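brelis-wraps: README / data card

Recipe text set, wraps and flatbreads only. Maintained by Lucie Grewal, second pair of eyes Mehwish Rana. 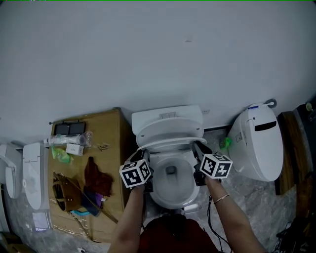
Status: usable, not finished. Labels are stable, the ingredient parser is not. If you only need titles and ingredient lines you're fine with what's in the main folder. If you need quantities, read the Units part first please.

What's in it

3,000 recipes, English, one per line in recipes.jsonl. Home cook stuff mostly: turkey wraps, bean wraps, breakfast burritos, stuffed pitas, lettuce cups. Lettuce cups were argued over and stayed in. Open tacos went out. Quesadillas are in if folded, out if stacked. Don't ask me to defend that one, Mehwish wrote the rule and it's easier to apply than mine was.

Texts come from the Cukinbridge recipe swap, where people post under a reuse license they tick on signup. Handles stripped. Comments not included. Star ratings not included either, they were nearly all fives.

Fields

id: string, don't parse it, the prefix used to mean something
title: as posted, caps and all
servings: integer or null
ingredients: list of raw lines
ingredients_parsed: list of {qty, unit, item, note}
steps: list of strings, split on the poster's own line breaks
wrap_type: one of 11 values, see labels.txt
filling_main: free text, lowercase
cook_min: minutes, null if the poster didn't say
intro: the chatty bit before the recipe, can be empty

Nulls are real nulls. There was a version with the string "none" in servings, if you have that one throw it out.

Units

Cups, tablespoons, ounces, pounds. Left as posted, no conversion to grams. We tried it, flour was ok, shredded cheese was a mess. A "can" stays a can. A "package" stays a package. Ranges like 2-3 tbsp are kept as a string in qty, so cast carefully or your loader will fall over like mine did.

Fractions: typed ones (1/2) and the single-character ones both get turned into decimals. 1 1/2 is handled. "One and a half" is not handled and lands in note.

"Salt and pepper to taste" gets split in two items with null qty. "Salt, pepper, cumin" on one line gets split in three. "Salt pepper cumin" with no commas does not get split. Known, open.

Labels

wrap_type was done by hand, both of us, over a couple weeks in November. Every recipe got 3 passes: mine, Mehwish's, then the two of us on a call for the ones that didn't match. Most fights were flour tortilla vs. flatbread when the poster just wrote "wraps". Default is flour_tortilla there. A recipe that offers two options (tortilla or lettuce) gets whichever comes first in the ingredient list.

filling_main is the heaviest savory thing in the filling. Ground turkey and turkey breast are separate. Beans are beans, we didn't split black from pinto, maybe later. Eggs beat cheese. Tofu beats rice.

Splits

train, dev and test are in the splits folder as id lists. Near duplicates are kept in the same split. People repost the same chicken caesar wrap with one more clove of garlic, so this matters more than you'd think. Dupes found by ingredient overlap, then eyeballed. Some surely got thru.

Loading

Plain JSON lines, UTF-8. Any reader works. There's a small script, load.py, which also does the qty casting. Run check.py after you edit anything, it prints the ids of broken rows and exits. No output means good.

Not good for

Nutrition. No calorie numbers in here, and posters calling something "light" is not data.
Allergen anything. "Use whatever mayo you like" tells you nothing about egg. Please don't build an allergy filter on this.
Food safety. Cook times and temps are what somebody typed. A few of the chicken ones are too short, we flagged the ones we noticed with note = "check time" but did not go looking.
Cuisine labels. We don't have them and wrap_type is not a stand in.

Skew

Heavy on ground meat, heavy on one skillet. Lots of ranch. Very little fish. The swap is small and a few posters wrote a lot of it, so the intros sound alike after a while. If you train a style thing on intro you will get a lot of "my family asks for this".

Changes

Vukčević branch merged, which brings the new fraction code. Name of the branch is from the laptop, long story.
Zesuren tokenizer files removed from the repo, they live in their own place now.
Fixed "tbs" and "Tbsp." going to diffrent units.
Steps no longer lose the last line if it ends without a period.

To do

commas thing above
split beans
servings given as "makes 8 halves" currently reads 8, should be 4
sauces as their own sub-recipe, right now they're just mixed in the list

Problems, open an issue with the recipe id in the title. Corrections to labels go to Mehwish, parser bugs to Lucie.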